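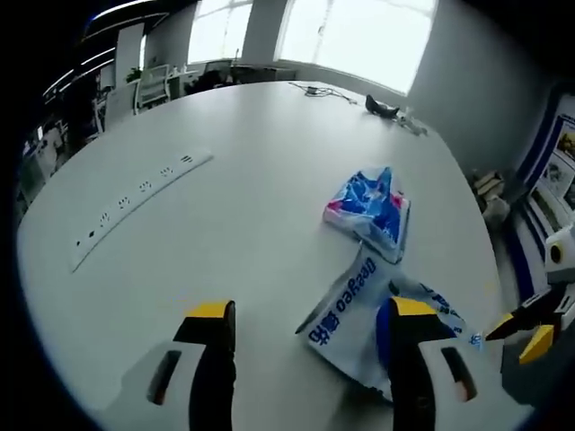

Talks > Office Services > Shared Rooms

Print this page | E-mail this page

Keeping the meeting room usable
Speaker notes, Loubna Shehata, Tatdale office, 05/02/2022

Start with the table. Everyone at Tatdale uses it and everyone has an opinion about it. Let people talk for a minute, then move on.

Snack wrappers. These are the most common thing left behind. A crumpled bag on a white table is easy to see, so people notice it as soon as they walk in. Ask who has cleared up someone else's wrapper before a meeting. Wait for hands.

The rule we agreed on in April: food is fine, but whoever books the room clears the table before leaving. Allow 2 minutes at the end of the booking. Crumbs too.

Power strip. It is set into the table, so crumbs and drinks are a bigger problem there than on a normal desk. Keep open cups at the other end. If something spills, stop using the outlets and call Sivakumar, who hold the service contract.

Cables. Unplug your own and take them with you. Black cables all look the same once they are in a tangle. We had 14 in the lost box last month, and roughly 8 were claimed. Show the label tape from Pudard and pass the roll around.

Desks under the windows. They are not overflow storage for the meeting. Chairs go back where they came from. The plant gets watered by the Fetetti team, so please don't pour leftover tea into it.

Boxes on the floor. Put a name and a date on anything you leave in the room. (Slow down here, this one usually gets questions.)

Questions. If asked about booking, give extension 251. If asked about a bigger bin, say it has been ordered.

Leave the sign-up sheet by the door.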